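Friday, July 12, 2019
By Veronika Strebel
Filed under: Workshop robots / Care and repair

Looking after the Plukari cell: your questions

Plukari is our strip-down cell for old desktop computers, and I have been its keeper since April. I love this machine. People keep stopping me to ask how it is kept running, so I've put the usual questions in one place.

What does it do all day?
It takes parts out of tower PCs that are laid on their side on the bench. Drives first, then cards, then whatever else we have taught it. The arm is from Drorel and the bench fixture was made by Delacroix to our drawing (third drawing, the first two were mine and they were terrible).

How often do you service it?
Every 333 hours of running time. The odd number came with the arm's paperwork and we've stuck to it. A full service takes me 76 minutes if the fixture clamps behave. Wipe down, check the cable run, check the wrist bolts, grease the slide, run the homing routine twice.

Which grease?
The light one in the Ivov tub. Please don't use the thick stuff from the lathe - it picks up dust from the old cases and the slide starts to drag.

Do the fingers wear out?
Yes, at the tips. I swap them as a pair after some 2,000 picks, even when only one looks tired. Mixed pairs grip at a slant and you'll spend your afternoon chasing a fault that isn't there.

How do I set the wrist camera after changing fingers?
Loosen the bracket, jog the arm over a case and look at the live view before you tighten anything. 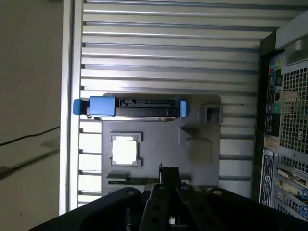 Camera aim is the part of the job I enjoy most, and it's worth taking slowly. You want both fingers in view at the bottom with plenty of the case beyond them. For a target I like a drive caddy with coloured ends, such as the one with the blue tab handle on the left and the smaller blue latch on the right. Blue against black and dark grey is easy to pick out on the screen, and the handle gives you a clear edge to line up on. Nip the bracket up, jog away, come back and check again.

It keeps missing the caddy by a hair. What now?
Home it first! Then check that the case is hard against the fixture stop. If it still misses by more than 2 mm, redo the camera aim before you touch any of the saved positions.

Can I come and have a go?
Please do. Mornings are best, and bring a dead PC if you have one.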